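Resin floor

A resin floor is a hard, seamless floor surface made by spreading a liquid synthetic resin over a solid base, usually concrete, and letting it cure in place. The most common type uses epoxy resin. Polyurethane, methyl methacrylate and mixtures of resin and cement are also used. Resin floors are found in workshops, laboratories, warehouses, garages, food plants, hospitals and school buildings, and since the late twentieth century in some shops and homes.

The term is applied loosely. In the building trade it may cover anything from a thin painted coat to a troweled layer several millimeters thick. Many contractors reserve the word "coating" for the thinner kinds and "screed" or "mortar" for the thickest.

Composition

Epoxy floors are two-part products. One part contains the epoxy resin along with pigment, fillers and additives that help air bubbles escape. The other is the hardener, usually an amine compound. When the two are mixed, a chemical reaction begins that turns the liquid into a rigid plastic. The mix has a limited working time, called the pot life, which gets shorter as the temperature rises. A large batch left in its bucket also heats itself and may set before it can be poured.

Pigment is normally added at the factory. Gray is the usual choice for warehouses and parking areas. Green, blue and brick red are common in workshops and technical rooms, partly out of habit and partly because older floor paints came in the same shades. White and pale gray are used where a bright room is wanted, although they show tire marks and scuffs.

Types

Thin coatings are put down with a roller in two or three coats. They follow every bump in the concrete and wear through first in doorways and under chairs.

Self-leveling floors are poured and spread with a notched trowel or rake, then gone over with a spiked roller. The liquid flows out to an even surface before it sets. Typical thickness is 2 to 3 mm. The result is smooth and often very glossy.

Broadcast floors have dry sand or colored quartz thrown into the wet resin, then a clear coat over the top. They are rougher underfoot and are chosen for kitchens, ramps and wash areas.

Resin mortars contain a large share of graded sand and are troweled by hand or machine. They are the thickest and best able to take heavy blows.

Installation

Most failures of resin floors come from the base beneath them. New concrete is generally left to cure for at least 28 days, and its moisture content is tested before work starts. The surface is then opened up by grinding or shot blasting. Oil stains are cut out or treated, cracks are filled, and dust is vacuumed away. A low-viscosity primer is rolled in to seal the pores.

The body coat follows once the primer has set. Installers work toward an exit, keeping a wet edge so that joints between batches do not show. Spiked shoes allow them to walk through the liquid resin without leaving marks. Light foot traffic is usually possible after a day. Full hardness takes about a week, and heavy furniture is best kept out until then.

Expansion joints in the slab have to be carried up through the resin and filled with a flexible sealant. If they are simply covered, the floor tends to crack along the same line.

Appearance and lighting

A self-leveled epoxy floor without a matte topcoat is highly reflective. Ceiling lamps show in it as separate bright spots, and furniture at the far side of a room appears as a soft, blurred reflection in the surface. The effect is strongest at a low viewing angle and over large open areas.

Owners are divided on the gloss. It spreads light into corners and makes a low room feel taller, and small dropped parts are easy to find on it. It can also cause glare at desks and show every scratch near the entrance. A matte polyurethane topcoat removes most of the shine and can be added later, after light sanding.

In workrooms the floor color is sometimes carried over to the furniture. Green is a frequent case, with green-topped tables on metal legs set out over a green floor.
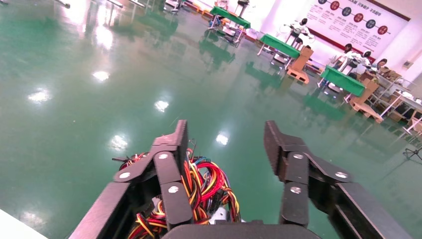

Furniture and floor loads

Cured epoxy is hard but can be scratched or dented by point loads. Narrow metal legs are the usual cause in workrooms, especially when tables are dragged. Rubber or plastic feet are fitted to spread the weight, and wide pads are placed under heavy benches. Black rubber can leave a brown stain on pale floors after some months; light-colored or non-marking rubber avoids this.

Tables in a resin-floored room are often left unfixed. Drilling the floor for anchors breaks the seal, and water or cleaning fluid can then get beneath the coating and lift it. Where equipment has to be bolted down, the holes are sealed with resin around the bolt.

Electronics work calls for a special version. Ordinary epoxy is an electrical insulator and allows static charge to build up on people and carts. Static-control floors contain carbon fiber or another conductive filler and are laid over copper tape connected to ground.

Care

Daily care consists of dust mopping, with damp mopping as needed using a neutral cleaner. Soap-based products leave a film that dulls the gloss. Grit is the main cause of wear, and a long mat at the door does more for the finish than frequent washing. Steel wool and scouring powder should not be used.

Spilled solvents should be wiped up soon. Strong acids, including vinegar left standing, can dull or discolor some epoxies. Sunlight yellows most of them slowly — the change is plain on white floors and hard to see on green ones.

Shallow scratches can be hidden by sanding and recoating the whole bay. Patches remain visible, as a new batch rarely matches the aged color.

Safety

Uncured resin and hardener can cause skin allergy, and gloves and eye protection are worn during mixing. Once cured, the floor is considered inert. Smooth types become slippery when wet or oily, and a textured finish is advised near sinks and outside doors.

See also

Concrete sealer
Floor paint
Polished concrete
Terrazzo
Workbench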